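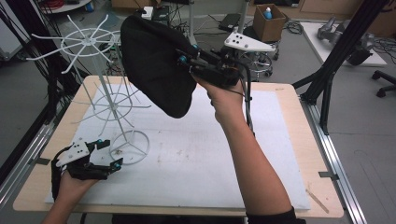
# The Box Under the Record Bins

I bought my first issue of *Zatura* for the cover. It had a trumpet player asleep on a bus, hat over his eyes, and the headline ran sideways up the spine edge so you had to tilt your head to read it. I was supposed to be buying a birthday card. I paid fifty cents, forgot the card, and read the whole thing in my car with the dome light on.

If you've never heard of *Zatura*, don't feel bad. It was a music and city-life magazine that came out of Fonda every other month until the ad money dried up, and it never got very far past the county line. The listings were unreliable. The crossword had a reputation. But oh, those covers! Somebody over there really cared about covers, and for years I had no idea who.

So I started looking. The best place (and I'm giving away a secret here, so be nice) is Musport, the used record shop on the east side that has never once sold anything to do with sports. Back past the soul 45s there's a cardboard box on the floor with PAPER written on it in marker. Road atlases, sheet music, seed catalogs, a lot of TV guides. You kneel down, you flip, you get up with dusty knees. Some weeks there's a *Zatura* in there and some weeks there isn't.

The owner is Boyang Mao, and he prices magazines the way other people guess jelly beans. He holds one up, squints, and says a number. I once watched him charge a guy 2 dollars for a wartime picture weekly in beautiful shape and then ask me for ten for a *Zatura* with a coffee ring on it.

"You want it more," he said.

Well, I did.

It was Boyang who told me the art director still lived in town. He'd been holding on to that information for I don't know how long, and it came out while he was looking for tape. "Jianguo comes in for the piano records," he said. "Thursday, usually, before lunch." I moved a dentist appointment.

## The man with the sideways headlines

Jianguo Hao is tall and soft-spoken and was a little alarmed to be met by a stranger holding a stack of his old work. He got over it fast. By the time we'd walked to Lu for dumplings he was already telling me what was wrong with every one of them.

The sleeping trumpet player was an accident, he said. They'd planned a portrait, with lights and a rented backdrop, and the man fell asleep on the ride over and the photographer took one picture out of boredom. The portrait came out fine. Jianguo spread everything on the floor and kept stepping back to the bus.

"The editor hated it," he told me. "She said, he looks dead. I said, he looks tired. We went back and forth until the printer called."

And the sideways type? The face was in the way! There was no room across the top without covering the hat, so he turned it. Then readers wrote in to complain, which pleased the editor so much that she made him do it again the next issue, and after that they were stuck with it.

He worked at a drafting table with wax and a knife, and he missed it for a long time after the computers came. What he misses now is the phone. Everything about a cover got argued out loud, with people he liked, until someone got hungry. He ate two orders of the pork and chive while he told me this, and I want it on the record that he was right about the chili oil.

I asked if he'd kept a full set. He laughed. He'd kept one box, and his basement flooded in June, years back, and he put the whole mess out at the curb and didn't look at it again. He didn't seem sad about it. I was sad about it. I may have put my chopsticks down.

## Where I've ended up

There were 60 issues, by his count, and he'd know. I have most of them in a low bookcase next to the radiator, which I'm told is a terrible place for paper, and I'm going to move them. I've got bags and boards now. I've got a list in my wallet. My sister says I have become a person who has a list in her wallet.

The one I want most is the second issue, with a woman laughing in a laundromat. Jianguo described it to me with his hands. I haven't found a copy or a scan or anyone who remembers it, and Boyang says if one ever turns up in the PAPER box he's going to squint at it for a very long time.

I was there again last week. I came home with a seed catalog and a Polish film annual I can't read, and he'd already started taping up a new box.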